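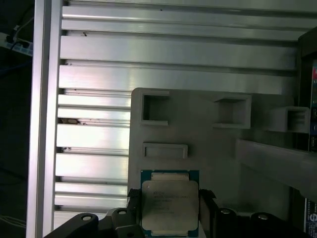
How a robot learns to fit a computer chip
Brarkonside Robot Club – Pages for Younger Readers
22/12/2024

A processor is the part of a computer that carries out instructions. It is flat, square and small enough to sit in your palm. Fitting one by hand takes a few seconds. Teaching a robot to do the same job is the winter project of the Brarkonside club, and the project is called Plultis.

The job has three stages. The robot must take hold of the processor, carry it to the computer, and set it down in a holder called a socket. The socket is on the motherboard, the large green board that joins the parts of a computer together.

The first stage depends on grip. A robot hand is called a gripper. Ours has two fingers that close from opposite sides. If they close too gently, the chip can slip. If they close too hard, it can tilt. Members tried 22 settings in December before choosing one.

The second stage depends on position. The arm has motors in its joints, and each motor turns by an exact amount. A program called Flutisel, written by the club, adds up these turns and works out where the fingertips are.

The third stage is the hardest. Inside this kind of socket are rows of very thin contact pins, and a bent pin can stop the computer from working. The processor has to come down flat and the right way round. A metal plate then closes over it and a lever holds the plate shut.

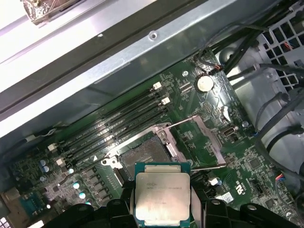

An Intel Xeon E5-2630 v3 in the gripper, close to the open socket.

A practice run is called a trial. The club has completed 341 trials so far, in sessions of 30 minutes. After each one, members write down what went wrong – a crooked grip, a late stop, a chip facing the wrong way – and change one setting only. If you change two settings together, you cannot tell which one made the difference.

Between trials, parts are kept on a grey plastic plate made on a 3D printer. It has a shaped space for each part, so the robot can be told where to look.

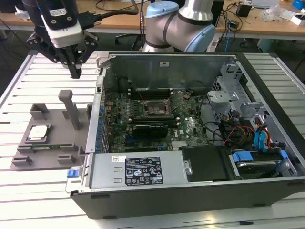
The grey plate with a processor and a memory module, next to the open computer.

Words to know
Gripper: the hand of a robot.
Socket: the holder for a processor.
Trial: one practice run.

Next part: Medina, the club's memory module task, stage 4 of the project.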